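The Robot That Takes Computers Apart

A story from the Getemik robot club, for readers from 8 to 12 years

Hello! My name is Miklós Pap and I help in the robot club in Morkumbridge on Tuesday afternoons. English is my second language, so if you find a funny sentence, you may laugh and then read on. I want to explain you what our older group is doing this year. They teach a robot arm to take old computers apart.

Why old computers?

Maybe you have one old computer at home, in the cellar or behind the sofa. It does not start anymore, or it is too slow for the new games. Many people throw such a computer away. This is a pity. Inside it there are metals which somebody had to dig out from the ground, for example copper and a very little bit of gold. There are also parts which still work and can be used in another computer.

To get these parts out, a person must open the case and take out the pieces by hand. It is slow work. So our group asked a question: could a robot help?

What is inside a computer?

Before you can teach a robot, you must know the thing yourself. The first four meetings we did not touch the robot at all. Heather Merrick, who is our teacher for electronics, put an old computer on the table and everybody learned the names.

The motherboard is the big flat board. All other parts are connected to it, like houses are connected to the streets of a town. If you look at it from very near, you see thin lines. These are the streets, and electricity travels on them.

The processor is the part that does the calculating. It is a small square, and it sits in a special seat which is called a socket. The socket has a metal frame that holds the processor down and a thin metal lever at the side. First you open the lever, then the frame, and only then you can lift the processor.

The memory modules are long and narrow. They stand upright in their slots, like toast in a toaster. A clip at the end of the slot holds them. Memory is the place where the computer keeps the things it is thinking about right now. When you switch it off, the memory forgets everything.

The heatsink is a piece of metal with many fins. A processor becomes hot when it works, and the fins give the heat to the air.

There is also a small round battery, like a coin. It helps the computer to remember what time it is, even when the plug is out. Please do not ever play with such batteries, and keep them far from little brothers and sisters. It is very dangerous to swallow one.

How does a robot hold something?

You have a hand with 5 fingers, and your skin can feel if a thing is soft, cold or slippery. Our robot has only two fingers. They can do one thing: come together and go apart. Such a robot hand is called a gripper.

Try this at home. Take a coin and put it flat on the table. Now pick it up with two pencils, one in each hand. It is difficult, yes? Now you know how the robot feels (a robot does not feel, but you understand me). 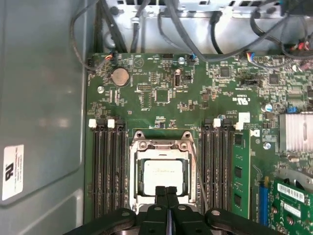 The processor is the hardest part for us. It is flat and it lies deep in its socket, so there is not much edge to hold. If the fingers come down too far, they push on the board. If they stay too high, they close in the air and catch nothing. Lindsay McKinnon, who is 13 and has more patience than me, spent two whole meetings only on the question how high the fingers must stop.

How does the robot learn?

There are two ways, and we use both.

The first way is to write a program. A program is a list of steps. Go left. Go down. Close the fingers. Go up. The robot does exactly what is written, also when it is wrong. Once Hamish wrote "down" where he wanted to write "up", and the robot pressed on the table until we hit the red stop button. The table has a small mark now. We call it the Lockyer mark, after his family name.

The second way is to show. A student moves the arm with a controller, and the computer records every movement. We do the same task again and again, because one time is not enough. For the memory modules the group recorded 300 tries. Some went well and some went badly. Afterwards the robot made 84 tries by itself, and in 44 of them it took the module out correctly. This is a little more than half. Coralie Stubbs said that in school this would be not a very nice grade, but we were jumping when we saw the number.

Why is it so difficult for the robot?

Computers are not all the same. In one case the cables are tidy, in another they hang over everything like spaghetti. A person looks, moves the cable away with one finger and does not even think about it. The robot must be taught what is a cable, and that a cable bends, and that it comes back when you let it go!

Light is a problem too. Metal is shiny, and when the lamp stands in a wrong place, the camera sees a bright spot and cannot find where the part begins. We moved our lamp many times. Now there is tape on the floor, and please, if you visit us, do not move the lamp.

Our rules for safety

When the robot moves, hands stay behind the yellow line.
One person always stands at the stop button and does nothing else.
Long hair is tied and sleeves are rolled up.
We never work on a computer that is connected to the wall.
Only an adult may handle a power supply, and it is never opened. It can keep electricity inside also after the plug is out.

Never open a computer at home without an adult, even an old one.

Some words to remember

Chassis: the metal case of the computer. You say it "CHASS-ee".
Gripper: the hand of a robot.
Slot: a narrow opening where a part is put in.
Socket: the seat of the processor.
Recycling: to use materials again and not throw them away.

What comes next?

In June there is a competition for school robot clubs in Flelleck. Every team has a table, one arm and one old computer which they have never seen before. The team which takes out the most parts without breaking them gets the cup. Our group wants to try the memory and the processor. The screws we leave for next year, they are too small and they roll under the cupboard.

If you are from 8 to 12 years old, you can come to the beginners group, where we build small grippers from cardboard and string. You do not need to know anything about robots. Bring an adult the first time, a pencil and shoes that close at the front. Ask for Heather or for me at the door.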